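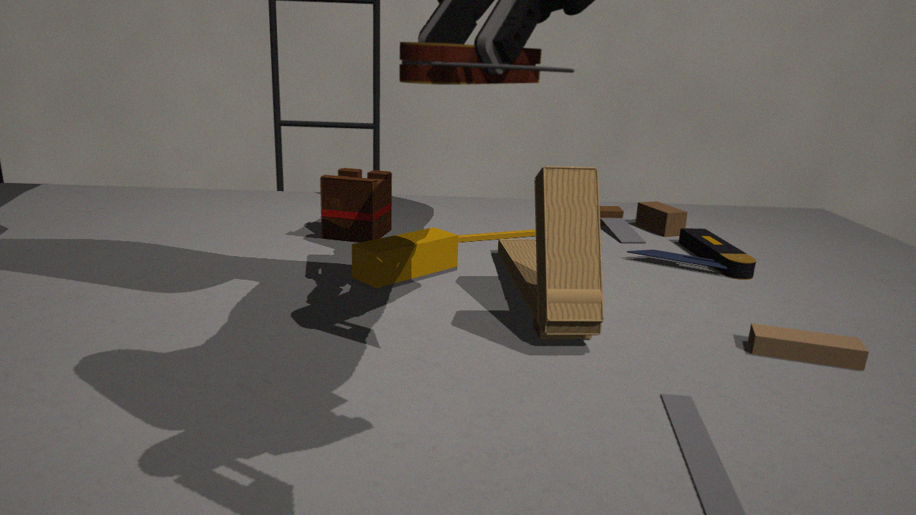 Section 4: Setting Up Results Alerts for Your Ward

Welcome back! If you've made it this far, your Sovmont account is open and your home address has been matched to a ward. In this section we'll set up alerts, so that news about your local council race, school levy or state seat reaches you without your having to sit up refreshing the page (plenty of us have done that, and the coffee bill adds up).

Before you start, have your ward number handy. It's printed on your voter card, usually near the polling place. Our walkthrough uses ward 242 in the town of Rorninum, so wherever you see that number, put in your own.

4.1 Choosing your races

1. Sign in and open the Alerts tab. If you don't see it, widen your window a little, as the tab tucks itself into the menu on narrow screens.

2. Type your ward number in the box and press Find. You'll get a list of every contest on the ballot there, with the local ones first and the statewide ones further down.

3. Check the box next to each race you'd like to follow. You can pick up to 30 at a time, and that's more than most ballots hold, even in a busy year with judges and bond measures and the library board all at once.

4. Press Save. A green bar appears across the top of the page when your choices have been stored.

Note: Ward lines do move. If your town has redrawn its map, an old voter card may send you to the wrong list, so take a minute to compare the polling place on your screen with the one you plan to vote at.

4.2 Picking how you hear from us

5. Go to Delivery and choose email, text message or both. Text messages come from the short number 1202, and it's a good idea to save it in your contacts now under a name you'll recognize.
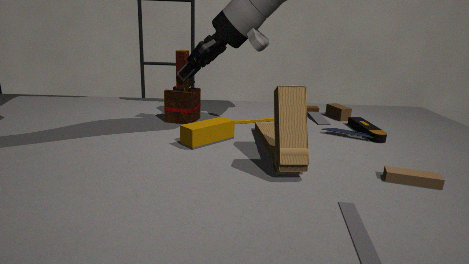

Once the number is saved, send yourself a test message with the Try It button. It should arrive within a minute or so. If it doesn't, check that your phone isn't filtering unknown senders, then try again.

6. Set your quiet hours. Counting can run very late -- some counties post their last batch well past midnight -- and you may prefer to read it over breakfast.

7. Choose between Every Update and Leader Changes Only. The first is lively, to say the least. The second stays silent until a different candidate moves ahead.

Caution: Early numbers are partial numbers. Mail ballots and in-person ballots are often counted at different times, and a lead at nine in the evening can look quite different by morning. Feltumura shows results as the county office posts them and does not call races. Please wait for the certified count before treating any result as final.

4.3 Sharing an alert list

If you help with a neighborhood group or a candidate forum, you can pass your list along to others. Open Share, copy the link, and send it however you like. People who use the link get their own copy, so nothing they change will touch yours. Shared links expire after 2 weeks, and you can make a fresh one whenever you need it.

For recounts and runoffs, go on to Section 5.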